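By Kauko Peltonen
June

Every household column gets the same letter sooner or later: when will a machine take out the trash? I get it more than most, having once written something hopeful about vacuums. So let's talk about the bag in the bathroom wastebasket, a job you can do half asleep.

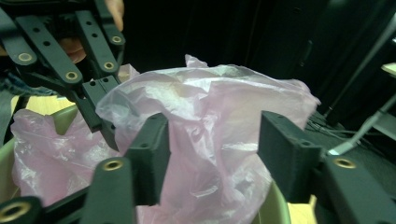
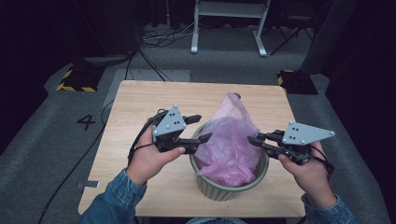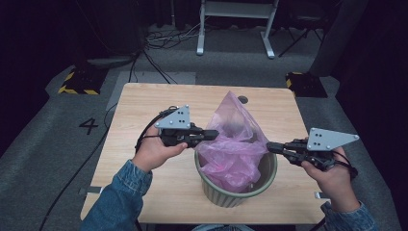

Grippers, a green wastebasket and a pink bag, in all three.

OLTUS, June

Thin plastic is a miserable thing to pinch. It clings, it folds under itself, and it has no handle until you make one. Your fingers know when they've got one layer and when they've got two. A pair of hard jaws has to be told, and at present a person is still doing the telling.

My guess for a machine that does this alone, in your house, with your cat watching: 7 years. I have been wrong before, by more than 30 in the case of the self-folding sheet.

Until then:

Rub the bag's mouth between damp fingertips to open it.

Fold a wide cuff over the rim. A narrow one slides in with the first banana peel.

Push the middle down with your fist to let the air out. If the bag balloons back up, lift one side of the cuff and try again.

Keep the spare roll under the bag in use. You'll forget it's there by Friday, but it will be there.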